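Sukel Tabletops: a photo collection of messy tables and what gets cleared off them

README, last updated 9 October 2024

What's in it

Sukel Tabletops has 1765 photos of 128 tables in the middle of being lived at. Snack bags, cups, tissues, envelopes, half-opened cartons, plus all the stuff that has every right to be there and shouldn't go in the trash with the rest. We love this material! A table after a long afternoon says more about sorting than any poster over a recycling bin, and we hope people who teach sorting, write about it or just think about it a lot will find plenty to use.

Folders

tables/ the photos, one subfolder per table
labels/ one plain text file per photo, one item per line
words/ the list of 20 item groups with notes on the hard ones
extras/ the printable sorting sheets from the Plellville workshop in February

Item groups

The groups follow what a person would call the thing out loud, so it's "snack bag" and "paper bag" and "tissue," with no codes to look up. Each line in a label file gives the group, a color if there's a clear one, and then keep, trash, recycle or ask. Ask is our favorite. It's for things where two sensible people standing at the same table would disagree (a red envelope, say, folded flat: is there something in it, is somebody saving it?). Harish Thakur wrote the notes on these and they are well worth reading even if you never open a photo.

A few that come up constantly:

Clear plastic cups. A stack gets one line, however many cups are in it.

Snack bags with something still inside. These go under ask. Please don't move them to trash in your own copy and send that back to us, we've had this argument.

Foil wrappers. Small, shiny, easy to miss. If you find one we skipped, tell us, we'd be thrilled.

Face masks. They have their own group, split off from "cloth and tissue" in the second version.

Notebooks, pens, clocks. Always keep. Sticky notes are keep when they're attached to something and ask when they're on their own.

Crumpled paper. Label by color and don't guess what it used to be.

Known gaps

Shiny tabletops are hard going, and clear plastic on them is where our labelers disagreed most. Llinos Gape went back over 300 of the worst photos and fixed a lot, but the Nouri tables still need a second look. Bags inside bags are only labeled on the outside. Handwriting is never copied into the labels.

Using it

Free for classes, clubs and research. Please credit Ondus and keep the words/ folder together with the photos, the labels don't make much sense without it.
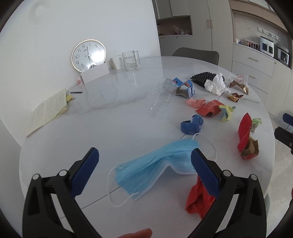 Ondus Household Sorting Team

The mask gets "face mask, light blue, trash" and the open notebook on the left gets "notebook, keep," with the yellow sticky note staying keep too. Corrections are very welcome, just give the table number and the line.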